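Grundon Building Services Newsletter
20/06/2020

Electrical load check, second floor

The Rustiseck panel serving the second floor was metered for nine days. Peak draw stayed below the breaker rating on all three phases. Phase B carried more than its share, mainly from the portable heaters added in January, and two circuits have been moved to phase C. The panel schedule inside the door has been updated to match.

Total use for the period was 1,258 kWh. The Pleditora meter logs at 20-minute intervals, so short motor starts do not show in the data. A clamp reading was taken separately on the air handler and matched the nameplate.

Desk outlets are rated for office loads only. Space heaters and laser printers go on the wall circuits marked with an orange dot. Power strips must not be plugged into other power strips, and cords may not cross a walkway without a cover.
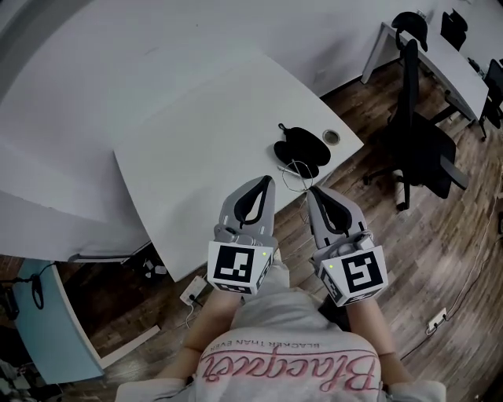
Filter changes

Gowda pleated filters replace the flat panel type in all ceiling units starting with the next service round. Pressure drop across a clean filter is slightly higher, and fan speed has been raised one step to compensate. Report any new whistle at the diffusers with the room number and the time of day. The old stock will be used up in the basement units, where the service interval stays at 1,000 run hours.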